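Tretik Finger Pad Set for the Grarker Parallel Gripper

13 February 2026
By Kekeli Asamoah

If you've bought pads from us before, you already know the Tretik set, and you may have noticed that the part number has changed. Please do read the whole page before you order this time (it's a bit long, sorry!), as it covers the slipping trouble with the older pads and what to do if you still have them on your machine.

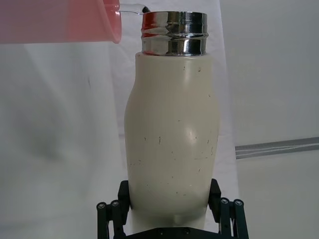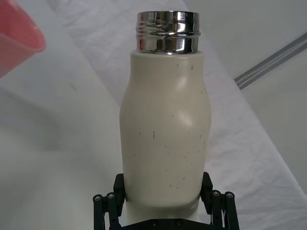

The trouble came to us first from our friends at Abugri, who fill bottles all day long and know their equipment far better than we do. One of their arms let a full bottle slide down through the fingers and tip over, and the water ran straight into a power strip under the bench. Everyone was fine, thank goodness, but the breaker went and so did the rest of their afternoon. We asked for the pads back and found that the facing had gone hard and shiny, and a shiny pad on a smooth bottle is a poor match. It matters most with a hold like the one shown, down near the base with the open metal neck standing well above the fingers, where all the weight of the filling goes in over the top of the grip. We put 20 sets from the same batch on the test bench, and 4 of them let go before we had finished filling.

The new facing is a softer compound from Brilell, and we're very happy with it! We ran it through 115 fills without a slip, wiping the pads down between runs the way we hope you will too. Please keep the work area below 73 degrees Fahrenheit if you can manage it, because the old facing hardened faster in a warm room and we'd like to be careful with this one until we've lived with it longer.

If you have the older pads, please stop using them for anything with liquid in it. They're still all right for light, dry parts. Send us a note with your order number and we'll mail you a replacement set at no charge through the end of April, and you needn't return the old ones.

Each set comes with a left pad, a right pad and the mounting screws. Switch off the arm and disconnect its power before you change them, and try the grip on an empty bottle first.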